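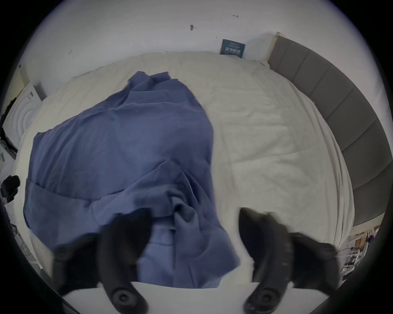
Davomska House: Report to the Quiambao Fund for the Second Half of the Year
Sunday, December 27, 2020

Davomska House gives room and board to people who are preparing for ministry and have no family support in this country. Your grant pays for part of the housing cost, the language tutor and the books. This report covers July through December.

Residents

Five residents lived in the house during this period. Two are in their first year of theology, two are finishing philosophy, and one is taking prerequisites at the community college before he applies to the seminary. One resident left in August to be closer to his brother. His room was filled in September by a student who had been sleeping at a friend's apartment.

All five kept their places in their programs. Classes at the seminary went online again in November, so the house internet plan had to be upgraded. We paid for this out of the books line, as agreed by phone.

Language tutoring

The tutor met with three residents twice a week, in person until the middle of October and by video after that. Homiletics students asked for more help with speaking than with writing, and the tutor changed the sessions to allow for it. One resident preached in English for the first time at the Virnow parish, at the early Mass.

Parish work

Residents are expected to serve at a parish on weekends. Attendance limits made this harder to arrange. Virnow took two residents for the whole fall. The Dalteck parish took one, mainly for its food pantry, which moved to the parking lot and now serves people in their cars. The other two made phone calls to homebound parishioners from a list of 17 names. They have asked to keep the list in the new year.

Money

Spending was within the grant except for heating. The boiler was out for 16 days in December and we rented electric heaters, so the utility bill will be higher than planned. The repair was covered by the diocese. A full statement of accounts will follow when the December bills are in.

Not done

The evening lecture series did not take place. We would like to carry that amount over and use it for summer tuition if you agree. The immigration attorney's review of student visas was also delayed, and three files are still open.

Next period

We expect one new resident in January, pending his acceptance letter. The tutoring contract runs out in May, and we will send a renewal request before then. Please let us know whether you want the next report on the same form.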